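Robots learn to open cupboards from people holding the robot's hands

A research group says it can teach a robot arm to open office lockers without a robot being anywhere near the lockers during the teaching. The claim holds up, to a point. The point comes sooner than the headline number would have you believe.

The work comes from the Trollden project, run by the small automation firm Skostard with money from Allberg, a maker of warehouse equipment. In a report put online in January, the team describes sending people into ordinary offices with a gripper in each hand. The people open doors, pull handles and turn keys. Markers on the grippers let software work out where each hand was at every moment, and the recorded movements are then used to train a program that drives a pair of robot arms.

The attraction is cost. Teaching a robot by steering the arms from a control station is slow, and the robot has to be hauled to wherever the job is. A person with two hand-held grippers can walk up to a cabinet and get started. Skostard says its people recorded 1276 door openings this way, and that it would have taken far longer with the real arms.

That part is easy to believe. What the firm does with it is harder to swallow.

The result everyone is quoting is that the trained arms opened a door "in nine out of ten tries." Read down to the tables and you find that this figure covers only cabinets of a kind that was also in the training recordings. Same style of recessed handle, same height, door already unlocked. On cabinets the program had not met before, the report lists 30 tries and 27 failures. You would not hire a mover with that record.

Woo-jin Ji, who led the recording work at Skostard, does not dispute the tables but thinks they are being read unfairly. "We said from the start that this is a method paper," Ji said. "The question was whether hand recordings carry over to the arms at all. They do. How widely they carry over is next year's question."

Fair enough, although the firm's own announcement did not put it that way. It spoke of "any cabinet, any office."

Recessed handles were picked as the main test, and they are a decent choice. There is no knob to wrap the fingers around. The gripper has to go into a shallow slot and pull from inside it, and a small error means the fingers hit the door instead. People correct for this without thinking. The report says the program picked up the same habit of nudging and trying again, and the logs do show it doing so. They also show it nudging away at a locked door until the time limit ran out.
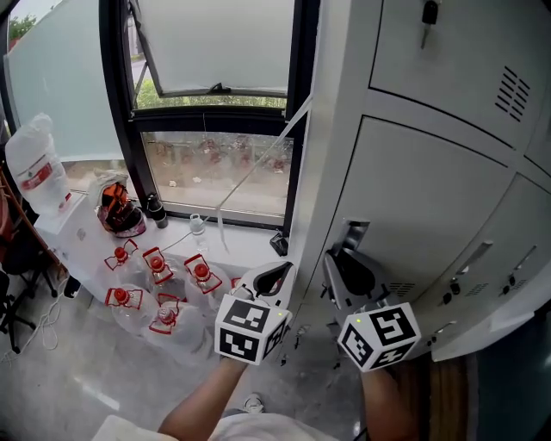 What the numbers leave out

Three things in the report deserve more attention than they have had so far.

The first is the floor. In the robot trials, the space in front of each cabinet was cleared and the arms were placed at a marked distance. Real offices have water jugs, chair legs and loose cables where you would like to put a robot. The people making the recordings stepped around all that and reached in from wherever there was room. The robot never had to. If the selling point is that recordings come from messy everyday rooms, then a tidy test area is an odd place to stop.

The second is what got thrown away. The team dropped 185 further recordings after the tracking software lost one of the hands. The report calls this "routine cleaning" and gives it a single line. It would be useful to know whether the lost ones were spread evenly or whether they bunched up around the hard moments, such as when a gripper is deep in a slot or turned away. If it is the second, the program learned mostly from the easy openings, and the poor showing on new cabinets starts to make sense. Asked about this, Ji said the group had not sorted the dropped recordings by cause and would look into it.

The third is force. The hand-held grippers record where the hands went and how wide the fingers were. They do not record how hard the person pulled. A stiff door and a loose one can look much the same in that kind of data. During the trials the arms pulled hard enough to bend two handle plates, a detail found in a footnote.

Edivaldo Caldeira, an engineer at the equipment tester Górecki who has read the report and had no part in it, was blunter about the comparison with older methods. Skostard sets its system against a program trained on a much smaller set of recordings made with the arms themselves, and wins. "They gave their own method all the data it wanted and starved the other one," Caldeira said. "I'd expect it to win. I'd like to see both at the same number of hours."

He did have a good word for the two-handed part. Many door tests use one arm and ignore the other. Here the second hand was recorded throughout, including when it was just hanging in the air waiting for its turn, and the program had to learn when to leave it alone. In the robot trials the idle arm mostly stayed out of the way. Caldeira called that "the one result in there I'd want to copy."

Skostard has promised to release the recordings, though so far only a small sample can be downloaded and it contains none of the failed openings. The firm says the rest is being checked for things like names on doors and papers left on desks. It gave no month for when that will be finished.

Allberg, which paid for the work, says it plans to try the arms in one of its own buildings. Asked which cabinets would be used, a spokesperson said they would be the same model as in the report.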